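### 4. Handling cloth with the Nurkard hand grippers

1. Check that the green light is on before you pick anything up.
2. Set the garment on the sheet and close one jaw on a fold.

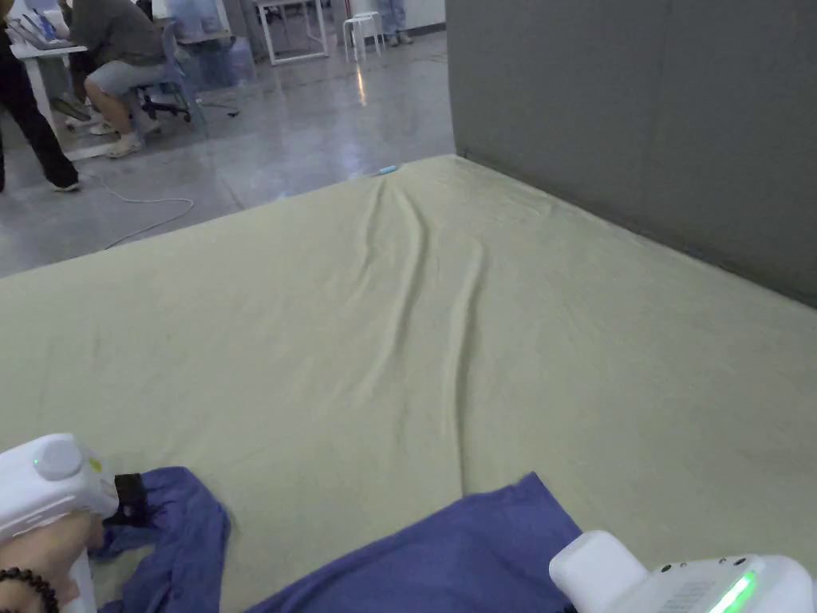 *Fig. 4-1. Gripper on a bunched part of the garment.*

3. Close the second jaw at the other end. Keep your hand on the handle.

**Caution:** Keep chairs and feet clear of cables on the floor.

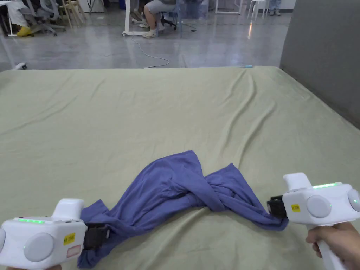

*Reading time: 4 min*

4. If the cloth is twisted between the jaws, don't pull. Open one jaw, lay that end down, and start again from step 2.
5. Log the garment under its Bedon number, such as 2,073.

**Note:** Clean the jaw pads every 400 grips. Report worn pads to Nikau Henare.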